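Let the Hand Teach, But Not Only the Hand

By Rania Zaki 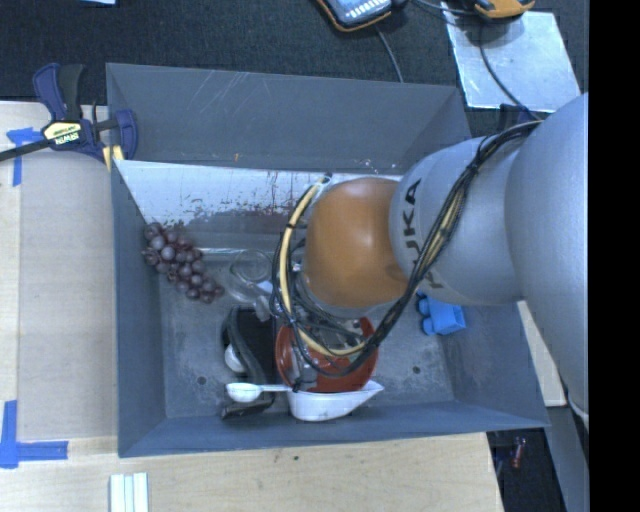
A KUKA arm at work in a bin of mixed objects, grapes and a red bowl among them.

In August I spent four afternoons teaching a robot to take things out of a bin. I am a packing supervisor, not an engineer, and my employer in Daltport wanted to know if people like me could do the teaching. My opinion after it is that we can, and that we should be paid properly for it.

There are two ways to show the task. In the first, you hold the arm and lead it. In the second, you sit at a desk with a controller and move the arm from there. The engineers at Tasulell, who sold us the system, prefer the second. Their reason is fair: when I hold the arm, my own hands come into the view of the camera, and the robot learns from a picture which it will never see again when it works alone.

Still, I defend the first way, at least for the beginning. When I led the arm toward a bunch of grapes, I felt in my wrist how slowly it must go. With the controller I felt nothing. I squeezed too hard, I came down too fast, and each of these mistakes was recorded as if it was my skill. My colleague Mahmoud Saber, who has more patience with a controller than I have, needed two full afternoons before his movements looked like his own. He disagrees with me about most of this essay.

The plan asked for 2,000 demonstrations. We gave 884, and I asked for 124 of mine to be deleted. This request was not welcome. A demonstration costs money, and a bad one looks the same in the table as a good one. But I would not let a new worker learn from me on a day when I was tired, and I don't see why the machine should have a lower standard. The person who teaches must have the right to say, "This one was wrong, take it out."

I also don't agree that the objects should be easy. A box is a box. A spoon lying over a shoe makes you decide what to lift first, and it is this decision that is worth recording, more than the path of the arm. At the desk I often waited a few seconds before I moved. The software trimmed the waiting as idle time. I think it was the most useful part of my work, and I would like to have it back.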